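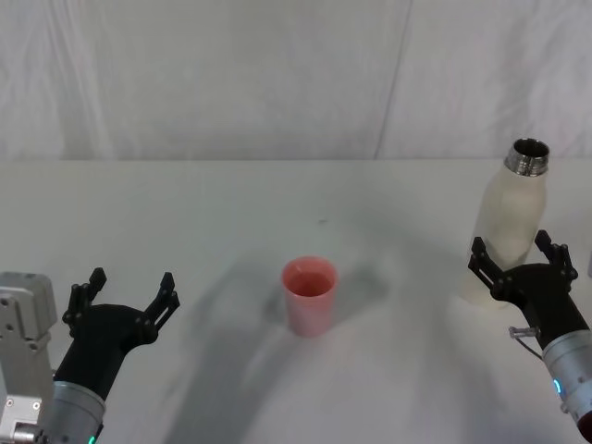

Hurdale wrote:

> We have money for one more purchase before the budget closes in August and we keep going around in circles. Half of us want to add a second arm to the bench. The other half want to keep the one arm and put everything into better grippers and a decent stock of spares. For those of you already running two arms on tabletop work, was the second one worth it? And what did you forget to put in the budget? We'd love real line items if anyone is willing to share.

Oh, I'm so glad this came up, because we went through the very same argument at Burkley last year and I have opinions!

Get the second arm. I was on the other side of this (I had a whole spreadsheet in favor of spares) and I was wrong. The moment you have a cup and a bottle on the same table, you start wanting two hands. With one arm you can pick and place all day long, but anything like steadying the cup while the bottle moves turns into a fixture, and then you're spending your money on fixtures. We had a drawer full of clamps and printed holders before the second arm came, and I haven't opened that drawer in months.

Now, what we forgot. This is the long part, sorry.

The arm quote from Strebel was for the arm. I know how that sounds, but we read it as the arm plus everything between the arm and the table, and the mounting brackets were a separate page that got lost in somebody's inbox. Ask for the brackets, the bolts and the cable kit on the same quote, and ask for the cable lengths in writing. Ours came 2 feet short on one side and we lost a week to it.

Grippers: buy the same model for both sides. We were tempted to put a cheaper one on the left, and I'm really happy we got talked out of it. With matching two-finger grippers you only stock one kind of finger pad, and when one side goes down you can swap and keep working on whatever needs one hand. Finger pads wear faster than you'd think. We went through 7 sets in our first season, mostly from smooth plastic cups and one heavy bottle that we all have strong feelings about. Put pads in as a running cost, please. Ours sat under "misc" and misc ran dry early.

Cable clips! Such a small thing. A loop of thin cable out by the wrist will find something to catch on sooner or later, so buy a bag of good clips on day one and leave slack where the wrist turns.

The table and the backdrop go in too. Ours cost us $141 for the fabric and the rail it hangs from, and I would make that purchase again tomorrow. A plain light surface and a plain cloth behind it took so much fuss out of our camera work. (Buy a steamer or learn to live with wrinkles. We've learned to live with wrinkles.) What I'd do differently is the lighting. Two arms throw a lot more shadow across a table than one does, and we had priced the lamps for one. Budget for wide, soft light from more than one side, and test it with both arms reaching in - an empty table tells you very little.

Props are cheap, but buy multiples of each and store them. One of our cups was discontinued right in the middle of a project and we spent a silly amount of time trying to match the color.

On service plans, we took the Nalamex one for both arms and I think it has been fair value. Read the part on response times before you sign. We negotiated ours down to 6 working days, and all it took was asking.

If you truly can't stretch to the second arm this round, I'd still buy a table wide enough for two and have the second mount drilled now. It's such a small add when the installer is already there.

Happy to send our full parts list to anyone who wants it. It's messy, with notes to ourselves all over it, but the prices are real. And Hurdale, please report back on what you pick! I'd love to hear how it goes.

Burkley bench group

Previous in thread | Next in thread | Thread index | Reply to list | Archive

Recent on this list:
Re: finger pads, which ones last?
Leasing or buying for a short project
Used controller wanted, Strebel or similar
Lamp mounts for a shared bench
Re: how much to set aside for spares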